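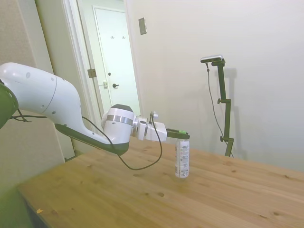 Will anyone at the Pellstead packing center lose their job because of the new robot arms?

The company has put in writing that no position will be cut as a result of the project, and that hours and base pay stay as they are for everyone now on the packing floor.

Nikolaidis, which packs and ships household and workshop supplies for independent stores, will start using robotic arms at its Pellstead center in September. The arms will handle part of the work of picking up cans and bottles and placing them in shipping trays. The center employs 335 people, and 58 of them work on the lines where the arms will be installed.

The arms are being set up by Drumia, an integration firm that has worked with Nikolaidis on conveyor controls for several years. The software that plans each pick comes from Sokia. Both firms will keep staff on site through the first weeks of operation.

What the arms will do

Most of the goods that pass through Pellstead are small upright containers: spray cans, pump bottles, jars and tubes. Stores order them in mixed lots, so a single tray may hold a dozen different products. Packers now take each item from a tote, turn it so the label faces out, and set it in the tray. A packer on a full shift makes the same reach several thousand times.

Under the new setup, an arm will take over the single-item picks for 403 products. These were chosen from the center's order records. They are products that sell steadily, stand up without help, and come in a container that can be held from the top or the side without being crushed. Slim cans such as spray paint, lubricant and cleaner make up a large share of the list.

Everything else stays with the packers for now. That covers soft pouches, glass, anything sold in a gift box, and any order marked for a hand check. Packers will also close and label every tray, including trays filled by an arm.

How jobs on the floor will change

Packers on the affected lines will rotate through three kinds of work during a shift: hand packing, tray checking and arm tending. Rotation times are posted by the line lead at the start of each shift, and nobody will be assigned to arm tending for longer than two hours at a stretch.

Arm tending is a new task at Pellstead. The person doing it refills the totes, clears fallen or misplaced items, and restarts the arm after a stop. When the arm can't get a good hold on an item after two tries, it pulls back and a light comes on over the station. The tender then packs the item by hand and records the product code on a touch screen. Those records go to Drumia each evening and are used to adjust the grip height and finger opening for that product.

Tray checking is already done at the center, at a single station near the dock doors. It will move closer to the lines so that a wrong item can be replaced before the tray is sealed. Checkers will sit or stand as they prefer. Height-adjustable benches have been ordered for all of the new stations.

Employees who complete arm tending training will move up one pay step. The training takes three shifts and is paid at the regular rate. It is open to packers on every line, with places offered first to the people whose work is changing most. No one is required to take it, and packers who decline will keep a full schedule of hand packing and checking.

Why the company is making the change

Reaching and twisting injuries have been the most common reason for lost shifts on the packing floor. The company looked at lighter totes and shorter lines before deciding on the arms, and the lighter totes were adopted last year. They helped with lifting but did little about the number of reaches in a shift.

Hiring was the other reason. Nikolaidis has 50 open packing positions across all of its centers, and several have been open since winter. Overtime at Pellstead has filled part of the gap. The company expects required weekend overtime to end on the affected lines once the arms are running at their planned rate. Voluntary overtime will still be offered in the busy months before the holidays.

The arms are not faster than an experienced packer. During setup they have been run at a slow speed, and the planned working speed is still below what most packers reach by hand. The company's estimates rest on the arms working steadily through breaks and shift changes, when the lines now stand still.

Safety

Each station has been laid out so that the arm's full reach stays inside a marked area. Sensors on the floor slow the arm when a person steps up to the line and stop it when a person crosses it. A stop button is fixed at both ends of every station, at waist height, and anyone on the floor may press it without asking a lead first. Pressing the button does not count against a packer's or a line's output figures.

Spray cans have received extra attention. Gripping force is limited by product, and the limit for pressurized cans can be changed only by a trained technician with a key. Dented or leaking cans are not to be returned to a tote. They go in the vented bin at the end of the line, as they do today.

Any cameras used at the stations will be aimed at the work surface. The company has agreed not to use recordings from them to rate or discipline employees. Recordings are kept for a short time to look into failed picks and are then erased.

Schedule

Setup and product trials are under way in a separate room, away from the packing floor, where Drumia technicians are working through the product list one container type at a time. Employees may visit during the last half hour of any shift and do not need an appointment.

Two stations will go live first, both on the day shift. The remaining stations will follow in pairs once the first two have run for four weeks with no open safety items. The night shift will be last. Its start date has not been set and depends on how many night packers have finished the training by then.

A floor meeting will be held every Tuesday at 2:15 p.m. during the rollout, with a second session at 10:30 p.m. for the night shift. Notes will be posted by the time clocks in English and Spanish. Questions can also be left in the box outside the break room, signed or unsigned, and answers will be read at the next meeting.

Store customers do not need to do anything. Order cutoffs, tray sizes and delivery days are unchanged. Stores that find a wrong or damaged item should report it the usual way, using the number printed on the packing slip, so that the center can tell whether the tray was filled by hand or by an arm.

About Nikolaidis

Nikolaidis packs and ships cleaning, paint and workshop supplies for independent hardware and household stores. The Pellstead center is its largest and runs two shifts.

About Drumia

Drumia designs and installs handling equipment for warehouses and small factories, and trains the people who work with it.

About Sokia

Sokia makes software for robotic picking and placing.

Media contact

Nikolaidis Press Office, Pellstead center. Requests to visit the center should be made at least one week ahead. Visitors on the packing floor must wear closed shoes and will be accompanied by a member of staff.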